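OK, gripper update, because a few of you asked and I've been bad at posting. Long thread, get a coffee.

For anyone new: I'm building a pair of hand-held grippers at home. You squeeze, the fingers close, and it logs how far they closed and how they moved. The plan is to collect enough of my own boring tidying-up to teach the little arm I've got half finished on the bench at Dredbridge (our shared workshop, the one with the terrible parking).

Version one was a disaster. I printed the fingers flat to save time and the layers split right at the hinge, three times in one evening. Marjan Bakhtiari looked at the pieces and just said "turn it on its side" and walked off. So I turned it on its side. Not one split after that!

Version two had a different problem, which was me. I used printed pins for the hinges and they wore loose so fast that the fingertips wandered all over the place. Swapped them for metal pins and the wobble is nearly gone. Should have started there, the pins cost less than the filament I wasted.

Pads next. I tried foam (too mushy), then bike inner tube (great grip, smells like a garage), then a softer pad Saeed Soltani had left over from his own build. The soft ones win. They hold onto slick plastic without me having to squeeze so hard my thumb cramps.

Then it was time to move out of the workshop, because everything works in the workshop. The bench has perfect light and nothing on it but test blocks. Real rooms have tablecloths.

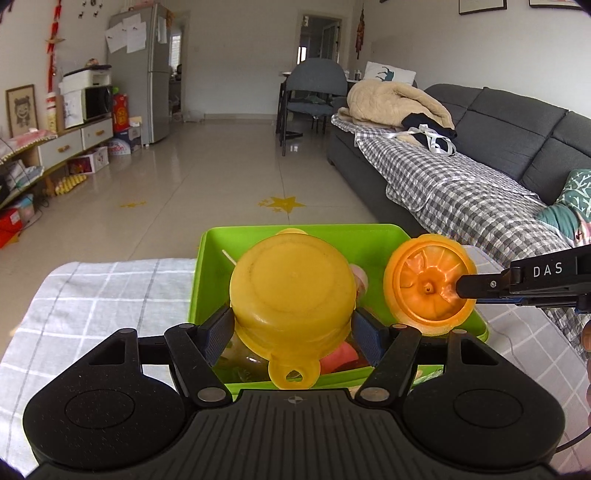 So my rule for home sessions is kitchen stuff and toys, mixed up, and I don't get to arrange them nicely. Cups are my favorite warm-up. Round things with ridges are harder than I expected, the tip wants to skate off unless you come straight down on it.

Two grippers at once is a whole other skill, by the way. My left hand is useless. I keep catching myself doing all the work with the right one while the left just kind of hovers there looking supportive.

Numbers, for the people who like numbers: 378 clips so far, and I threw out 78 of them. Mostly me dropping the thing and then saying a word. My goal is 2,000 before I even try training anything.

Mark Anthony Buenaventura asked why I don't just drive the arm directly and record that. Tried it! I got 18 clips in a whole Saturday and wanted to throw the controller in the lake. By hand I can do that many before breakfast.

Still on the fix list: cable strain relief (I've yanked the plug out twice now), a lighter body, and a trigger spring that doesn't squeak. The squeak is driving everybody in this house up the wall.

Ayane Sasaki is redrawing the finger so the pad slides on instead of being glued. I'll put the files up once hers fit – mine are embarrassing and you'd have to sand everything.

If you've got a good source for short hinge pins in small packs, please reply. I do not need another bag of five hundred.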